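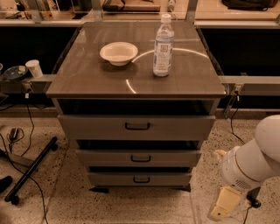 Kiprono Rugemalira wants to know who gets called when the thing stops halfway through a drawer at six in the morning, and whether that person will be paid for the call.

It is a fair question, and the staff side at Furolar would like it answered before anything else is signed.

2020-10-28

FOR IMMEDIATE RELEASE

Furolar Staff Association responds to room-service robot trial

The Furolar Staff Association today set out its position on the trial of robot arms in the company's meeting and guest rooms. The trial is run by the supplier Vandelau under the product name Goteo. It covers small fetching and tidying jobs: opening and closing drawers, setting out bowls and water bottles, and clearing tabletops between bookings. The association represents 705 people in housekeeping, catering and room support.

Furolar announced the trial earlier in October with the promise that it would "free our people for the work that matters." The association has asked twice which work that is. Setting a room properly has always been treated as work that matters, including in the company's own training handbook, where it fills most of the second chapter. If management has changed its mind about that, the people who do the job should hear it from management first and from a supplier's brochure second.

The association is not asking for the trial to be stopped. Several members have said they would be glad to hand over the low drawers, which are hard on the knees and back by the end of a shift. Night crews in particular have asked for help with restocking for years. What members object to is being told the results before there are any.

Vandelau's proposal says the system will complete 91 percent of its assigned tasks without help by the end of the trial. The proposal doesn't say what counts as a task, or what counts as help. A drawer that is left slightly open may be a finished job to an engineer. To a room attendant it is something to go back and fix. A bottle put down in the wrong place has to be moved by somebody, and under the current plan that minute appears in no column of the report.

Then there are the remaining tasks. Each one ends with a person walking over, working out what went wrong and putting it right, often while a guest waits in the hallway. The plan assigns this to "available floor staff." On most shifts floor staff are not available. They are doing their own rooms.

Furolar has said that no jobs will be lost during the trial. The association notes the last three words. It has asked for the same promise to cover the 2 years after the trial ends, and so far the company has offered to "keep the conversation open."

Members have also raised the matter of job grades. Under the draft plan, attendants will restart the equipment, log faults and reset rooms so that objects are where the system expects to find them. Those are new duties. At Lumbao, Furolar's sister property and the first to try the system, they were added to the attendant role with no change in grade or pay, and the training came to 2 short sessions, both held outside paid hours. The association does not accept Lumbao as a model.

"We were told it would learn from us," said one room attendant who has worked near the equipment during setup. "Fine. I learned from people too, and they got paid extra to train me."

The association is asking Furolar to agree to the following before the trial moves into rooms that are in use:

A written definition of a completed task, drawn up with the attendants who do that task now.

A record of all staff time spent fixing, resetting and waiting, published next to the success rate and in the same size type.

A named on-call technician from Vandelau for every shift, so that faults don't land on whoever is nearest.

A grade review for any role that takes on trial duties, with back pay to the first day of those duties.

Clear rules on what the system records while staff are in the room, who can see it, and how long it is kept. Members have asked whether recordings could be used in performance reviews. They have been told this is "not the intention," and would prefer to be told no.

Furolar has invited the association to a demonstration. The association will attend, and has asked for it to take place in an ordinary room at changeover — with a late checkout, a full trash can and a drawer that sticks. A demonstration in a prepared space will show that the equipment works in a prepared space. Members have never doubted that.

Talks with the company are due to resume once Vandelau supplies its fault logs from Lumbao. They were requested at the start of the month and had not arrived when this release was issued.

About the Furolar Staff Association

The association represents housekeeping, catering and room support employees at Furolar in matters of pay, hours, grading and workplace safety. Press inquiries may be left with the association office during business hours. Members with questions about the trial should speak to their shift representative.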